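Karabulut cell, teardown bench, May
Entry: J. Ebihara

Desktop towers, second week on the two-arm setup. The arms take cables and drives; the person at the bench takes side panels, sorting and anything the arms give up on. Umut used to do the whole unit by hand and now runs the queue. He reports less wrist strain and more standing still.
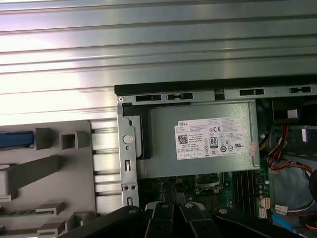
Approach height over the board stays at 30 mm until Hilkka signs off on the lower value. Timeout on a failed grasp is 20 s, then the call light. Umut wants 8 s. He has a point, he is the one waiting.

1. Case on its side, interior up, cover off before the arms are enabled. Drive cage work is done with the gripper coming in from above.

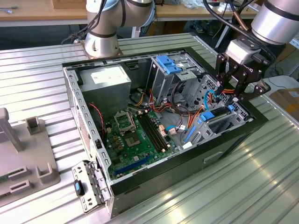

2. Connectors at the drive cage. Grip the connector body, not the wires. Log each retry by hand, the Dradomton export still drops them.

Staffing: Rangi asked whether the late shift goes down to 2 people. Not decided. Yavuz wants the bench crew trained to edit waypoints first, with the pay grade to match. Raise with Ludberg.

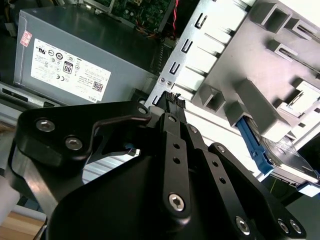 Wrist view, connector in the gripper, drive cage at right.

Open: spare fingertips not ordered.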